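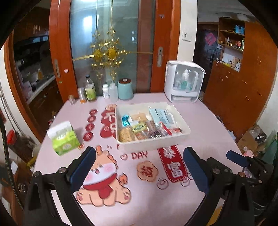
Posted 9/13/19 by the Feltdale Visits page | Filed under: Factories and showrooms

The Handen open day is held in the old mill building at Feltdale, on the side away from the river. Parking is in the gravel lot across the road. I got there when the doors opened and there was already a line at the sign-in desk, mostly families and a group from a print college.

Handen makes paper decals and stick-on decorations for shops, restaurants and homes. Visitors are taken through in groups, and the walk lasts a little under an hour. You start in the paper store, go on to the printing floor, and finish in the showroom. The building has 1732 cut over the side door, but our guide said only that wall is from the first mill.

The printing floor had 2 lines running. One does long banners and the other does small shapes, which are cut after printing and stacked in packs. The larger line can turn out up to 1000 sheets an hour. It is loud in there and hard to hear the guide from the back of the group, so stand near the front. Scrap goes into bins under the cutters and is sold back to the paper supplier.

The showroom was the part I had come for. It is set up as a row of tables and shop counters dressed with the company's own designs. The one I spent the most time at was a round pink table done for the New Year. A cartoon dog in a red scarf is the main design, drawn like a shiba, in peach and cream. Next to it is a peach flower with 福 on it in red, the character for good fortune, and then a red banner with white characters, including 富, for wealth. Smaller pieces go around them, among them a couple of plain outlined smiley faces.

The table is also laid with food. A white tray holds crackers in a clear bag and a lot of wrapped snacks, and bottles and a tissue box share the rest of the top. I thought this was a sensible way to show decals. With a tray in the middle you can see which designs still read once the table is in use. The dog does. The big red lettering by the tray is a good weight for it too, with thick white characters.

The Paisan counter, farther along, was plainer and had window lettering only. Skedex, who supply the display racks, had a small stand by the exit with a price list.

The shop sells seconds by the bag. I bought a mixed one and found two banners in it with slightly crooked edges. Tea is served in the canteen until closing. The next open day is in April, and places have to be booked through the front office.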